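Shared workshop opens on second floor of former Petlow building

The second floor of the old Petlow building has a new use. Posari, a shared workshop and office that had been working out of two smaller rentals, has moved its benches, desks and shelving into one large room and is taking applications from people who want a place in it.

The floor covers 1566 square feet. Petlow used it for storage until the company left town, and it stood vacant for several years after that. The landlord, Haldane, replaced the wiring and put in new lights before the lease was signed.

Most of the furniture is white, and the big tables are meant to be shared. Members can work at a table for an afternoon or rent a desk by the month.
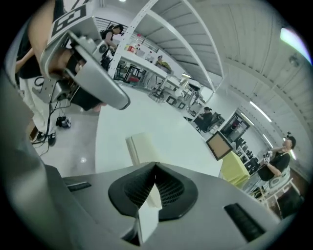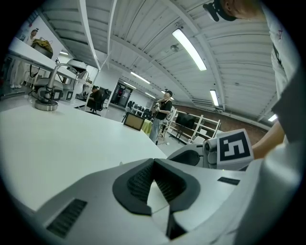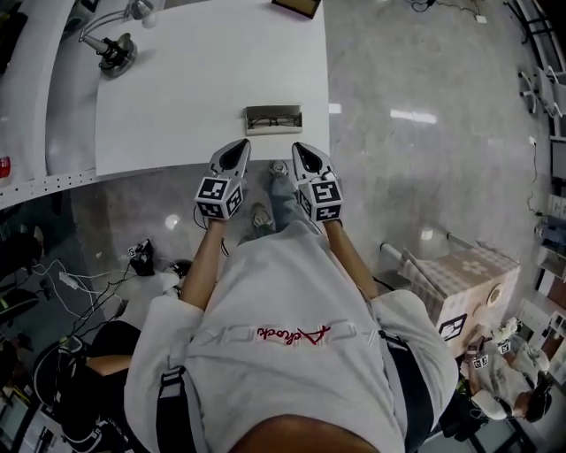
Tables and floor space at the new Posari workshop.

CLELTMONT, 3 June 2019

Brisa Salinas, who manages the workshop, said the move took longer than planned. The tables would not fit in the freight elevator with their legs on, so each one was taken apart, carried up the stairs and put back together.

"We thought it would be a weekend," Salinas said. "We were still looking for bolts nine days later."

The old rentals were four blocks apart, and members with projects in both places had to carry their work back and forth. One had good tables and almost no storage. The other had plenty of shelves but closed at 5 p.m. when the shop below it locked the street door.

The new room is open until 10 p.m. Desks are used mainly for computer work, and the large tables are for building, testing and repair. Shelving holds supplies and work in progress. Salinas said members are asked to clear the tables before they leave, and anything left out overnight goes into a bin by the stairs.

Monthly membership is $84 for use of the tables and $525 for a desk that stays assigned to one person. There is room for 42 members. Salinas said about half of those places went to people who came over from the old rentals, and they kept their earlier rates through October.

Glue, tape, cleaning supplies and basic hand tools are included. Members bring their own computers and anything unusual they need for a project. Spray paint and open flames are not allowed on the floor.

Parking was the main question at an open evening held before the move. The building has six spaces behind it, and Haldane has reserved two of them for loading. Members may unload there for 20 minutes. The city lot across the street is free after 6 p.m.

Noise came up as well. An accounting office rents the first floor, and Posari has agreed to keep saws and other loud tools off until that office closes for the day. Salinas said there had been one complaint so far, over a chair being dragged across the floor – the chairs nearest the stairs have since been given felt pads.

The workshop plans to add a sink and a second row of shelves at the back of the room. The sink needs a plumbing permit, and the application has been filed. Until the work is finished, members are using the sink in the hallway on the same floor.

Applications are available at the front desk. New members must complete a half-hour safety session before they use the tools, and sessions are held twice a week.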